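Workshop notebook, Trostura bay, 3 May 2019
Job: Hummont coupe, rear brakes and cooling

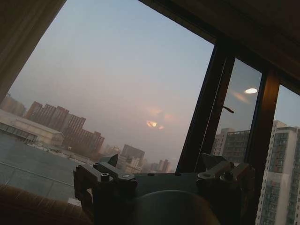

BRAKES / COOLING

Continued with the left rear drum. The adjuster was frozen in its threads, so I soaked it with penetrating oil and left it while I did the right side. The right side came apart without trouble. Shoes there still have good material, but the springs are tired and one has a stretched hook. I ordered the full spring kit from Drandden, both sides, and also one wheel cylinder, left.

After lunch the adjuster moved. I cleaned the threads with the small brass brush and put a thin film of high temperature grease. Please do not use the copper paste from the gray can, it is old and it has become lumpy.

Drum measurement: left is inside the limit stamped on it, right also. No need to machine them. I wrote both values on the job card.

Cooling. The owner says the needle climbs in traffic and comes down again on the open road. First I suspected the thermostat, but in the pot of water it opened normally and closed normally. The fan clutch is more likely - with the engine off and hot it turns almost free by hand. I asked Wan for a price on the clutch. They have one on the shelf and a second in June, if the first is the wrong depth. Must measure from the pump flange before we say yes.

Radiator holds pressure. Left it 7 minutes on the tester and the needle did not fall. Upper hose is soft near the clamp, replace it.

Parts invoice until now is 1,152, without the clutch. The owner agreed to go 100 over the estimate but not more, so call him before ordering anything else.

Still open:
- bleed the brakes, when cylinder is here
- hand brake cable, right side drags a little
- 3 wheel nuts with damaged threads, find the same type or change the set
- road test only after the clutch, not before

The car stays on the stands tonight. Front wheels are chocked, the key is in the drawer with the job card.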